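I have a soft spot for old estate houses, the kind with a gate lodge and a drive that takes its time, and for years I kept track of them with library books and a shoebox of photocopies. So when my friend Kanchan Kandpal gave me a copy of The Great Houses of Skurnthorpe by Pankaj Sandhu for my birthday, I cleared my whole Sunday for it. I ended up needing a good deal more than a Sunday, and I've been back through most of it a second time before sitting down to write this.

The book covers 30 houses, nearly all of them built by families who made their money in shipping, lumber or patent medicine and then wanted a ballroom. Each house gets its own chapter with the owner's story, the architect's story, a floor plan where one survives, and a page or so on what became of the place. Some are schools now. A sad number are parking lots.

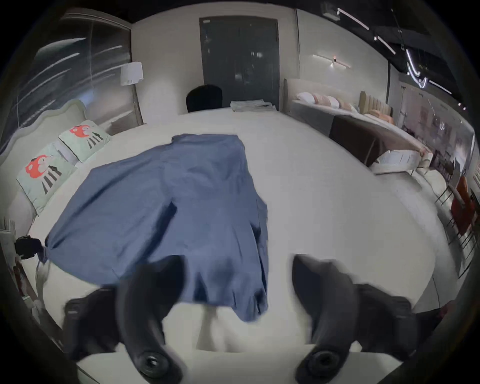

Sandhu writes the way a good neighbor talks over a fence, and I mean that as praise. He'll start off telling you about a slate roof and before you know it you're hearing how the roofer married the cook. The chapter on Gistaddale is the best of them. It's a big shingled house with a service wing nearly as long as the main block, and he spends pages on that wing: the linen room, the flower room, the back stairs, the bell board, the little window where the ice was passed in. Most books of this sort give you the front hall and the rose garden and call it a day! I'd never once thought about how far the breakfast trays had to travel in a house like that, and now I can't stop thinking about it.

Rusgate comes next and suffers a bit by comparison. The house was remodeled so many times that even Sandhu seems to lose the thread, and I had to flip back and forth between the plan and the text to work out which porch he was talking about. The plan is printed across two pages with the staircase right down in the gutter, so unless you're willing to crack the spine (I'm not) you have to take the stairs on faith. The same thing happens with the garden plan on page 87. A fold-out would have been lovely, though I suppose I'd have complained about the price. 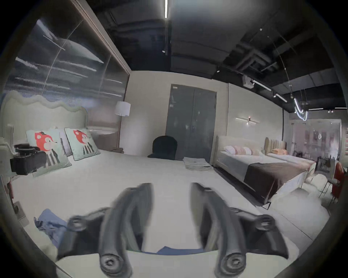 The photographs are a mixed bag too. The older ones, mostly from family albums, are wonderful and I wish they were larger. There's one of a croquet party where every single person looks furious. The newer ones are on the dark side, and the captions are set in a gray type so small that I took to reading them under the kitchen light with my other glasses on.

Now, about the architects. If you already know your Colonial Revival from your Tudor you may find the first chapter slow, but I thought it was just right, and he explains his terms as he goes along (I finally know what a porte cochere is for, after years of nodding politely). He is fair to the landscape people as well, who so often get left out. My one real quarrel is with the index. It lists the houses and the owners but hardly any of the builders or gardeners, even the ones he writes about at length, and I'd have loved to be able to look them up.

The book itself is put out by Chaudhary, and it's a sturdy thing with sewn pages and a cloth cover under the jacket. Mine has been hauled to the porch and back more times than I can say and it's holding up fine. It is heavy, though. Don't plan on reading it in bed unless you have strong wrists.

I'd say buy it if you love old houses and don't mind a detour or two along the way. If you mostly want glossy pictures, borrow it first and see how you feel. Kanchan tells me she's heard there may be a second volume on the houses along the river, and I've already told her what I'd like next year.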